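3.2 침구 조작 예시의 수집

본 절에서는 Villa 데이터 집합 가운데 침대 위 직물 조작에 해당하는 부분을 다룬다. 수집은 Skostau의 실내 공간에서 1월에 시작하였으며, 작업자가 손에 드는 두 손가락 그리퍼로 직접 시연하는 방식을 택하였다. 영상은 그리퍼에 장착한 카메라로 기록하였다. 그림 2는 크림색 시트의 주름을 두 손가락으로 집은 시점이다. 손가락 사이에는 파란 천의 일부도 함께 물려 있다. 이와 같이 두 천이 같이 잡힌 구간은 삭제하지 않고 별도 표지를 붙였다.

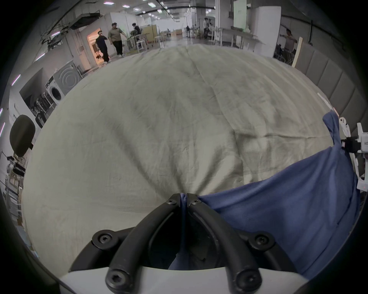 시연 한 건의 길이는 어떻게 정하였는가?
파지 시작 전부터 천을 놓은 뒤까지를 한 건으로 보았으며, 길이가 60초를 넘으면 두 건으로 나누었다.

그림 2. 손에 드는 그리퍼로 시트를 집은 시점.

공유 14 댓글 3

전체 시연은 약 3000건이며, 이 중 1000건을 Drisside 정책의 초기 학습에 사용하였다. 검수에서 제외된 것은 367건이다. 제외 기준은 손가락 끝이 화면에서 오래 가려진 경우와 궤적 추정이 끊긴 경우의 두 가지로 하였다. 시트 위에 놓인 물건은 치우지 않은 조건도 포함하였다. 뒤의 화면에서는 구겨진 파란 천이 침대 앞쪽에 있고, 머리판 가까이에 흰색 리모컨과 게임 컨트롤러 두 개, 종이 한 장이 놓여 있다.
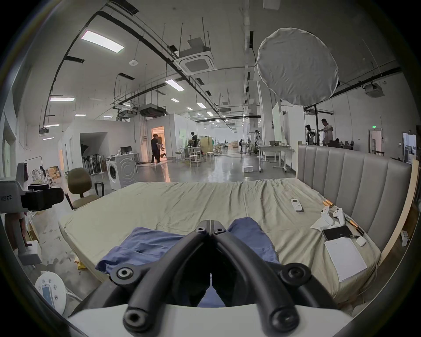

데이터 구성 및 표지

각 시연에는 대상 직물, 파지 횟수, 사용한 손의 세 항목을 기록하였다. 대상 직물은 시트와 그 밖의 천으로만 구분하였고 색이나 재질은 표지에 넣지 않았다. 파지 횟수는 손가락 간격 신호에서 자동으로 구한 뒤 사람이 확인하였다. 좌우 그리퍼를 함께 쓴 시연은 시각을 맞추어 한 쌍으로 저장하였다.

배경에 사람이 지나가는 구간도 그대로 두었다. 다만 얼굴이 식별되는 경우에는 흐림 처리를 하였다. 학습 입력은 Ramov 형식으로 변환하였으며, 변환 과정에서 원본의 프레임 간격은 바꾸지 않았다. 조명 조건에 따른 차이는 4절에서 다룬다.

댓글 3개 더 보기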